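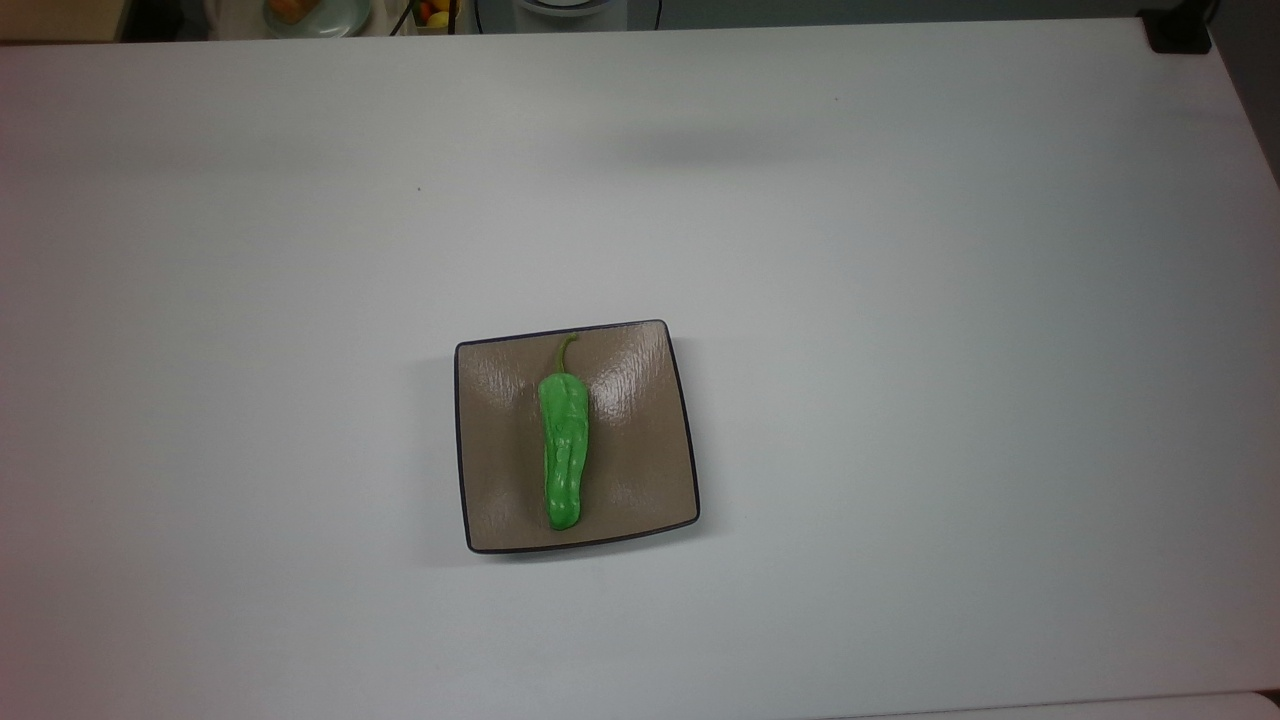
Rocío Ospina wrote in to say that my advice on storing peppers was fine as far as it went, but that it went about as far as the crisper drawer, and what was she supposed to do with the 17 she had bought because they were cheap? Fair enough. Consider this the longer version.

Start by leaving them unwashed. I know the urge. You come home, you feel capable, you rinse the lot and put them away gleaming, and a few days later there is a soft patch near the stem that you could put a thumb through. Wash each one when you want it. If you have already washed them, dry them properly with a dish towel, including the little moat where the stem goes in.

Whole green peppers keep longer than red ones, being less ripe to begin with. I get up to 2 weeks out of a green one and I start worrying about a red one after a week. Keep them in the drawer with the humidity slider set to high, in a bag left open at the top. Don't put them in with apples. The apples will ripen everything in reach and look innocent about it.

Cut peppers are another matter. Put the strips in a lidded box with a folded paper towel underneath, change the towel when it feels damp, and eat them within three or four days. Half a pepper wrapped in plastic and pushed to the back of the shelf is a donation to the compost. Put it at the front, where it can reproach you.

Now, the surplus. Peppers freeze well and don't need blanching, which puts them ahead of most vegetables in my affections. Core them, slice them, spread the slices on a baking sheet so they don't touch, and freeze until hard before bagging. Skip the sheet and you will own a single green brick. They come out limp, so keep them for chili, soup, eggs and anything else where crunch was never promised. Cook them straight from the bag.

For coring, I stand the pepper on its bottom and slice down the sides, leaving the seeds attached to the middle like an apple core. I used to own a Horholm corer. It did one job, badly, and took up the space of three spoons.

A wrinkled pepper isn't a dead pepper. If the skin has gone slack but there's no mold, slime or odd smell, roast it at 425 until the skin blisters, cover it in a bowl for a quarter of an hour, and rub the skin off with your fingers. Don't do it under the faucet — you'll wash the flavor away with the black bits.

Stems and seed cores can go into stock, one or two at most. I once put in a whole bowlful and the result tasted like a lawn. We ate it for lunch until March.

Next up is celery, and why yours bends.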